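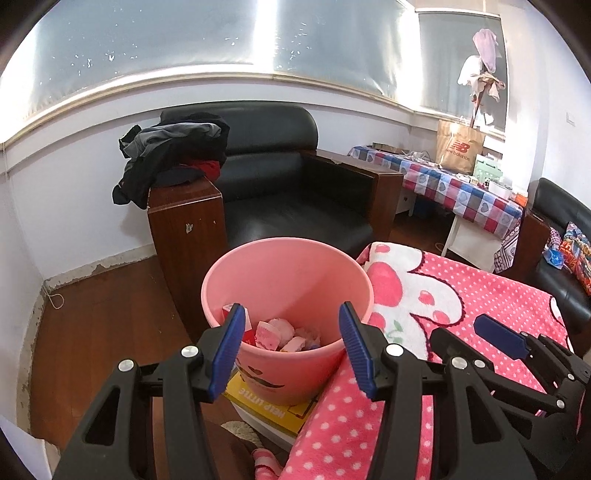
Uma máquina que despeja o lixo do quarto sozinha ainda não se compra em loja nenhuma, escreveu uma cliente da Golport depois de três semanas a experimentar o que havia. O comentário é justo e serve de ponto de partida para esta página.

Pinça manual Tramwood 425
Fabricante: Tramwood
Distribuição: Golport

A Tramwood 425 é uma pinça de dois dedos que se segura na mão. Quem a usa faz a tarefa doméstica como faria normalmente, e o registo do movimento serve depois para treinar um braço automático. Os dedos abrem e fecham com o punho. A pinça não trabalha sozinha.

O que um braço treinado já faz
– Levantar um cesto leve pela borda, se estiver à vista e bem apoiado.
– Apanhar papel amarrotado, um pedaço de cada vez.
– Pousar objetos numa mesa desimpedida.

O que ainda falha
– Dobrar mantas. O tecido foge e o braço perde o canto.
– Separar roupa amontoada numa cadeira.
– Lidar com cabos soltos.
– Trabalhar numa divisão cheia sem alguém por perto.

Nos nossos ensaios, com 2000 repetições da mesma tarefa, o braço Moser aprendeu a esvaziar um cesto de plástico. Com outro cesto, mais estreito, foi preciso gravar de novo. Uma pessoa continua a ser mais rápida – e bastante.

Conteúdo da caixa
Pinça, 7 pares de pontas de substituição, cabo de carga e manual em português.

Compatibilidade
Braços Moser e Zakwood. Nos Zakwood, o adaptador de punho é vendido à parte.

Limpeza
Pano húmido nas pontas. Não usar álcool nem mergulhar em água.

Página atualizada em 16 de fevereiro de 2020.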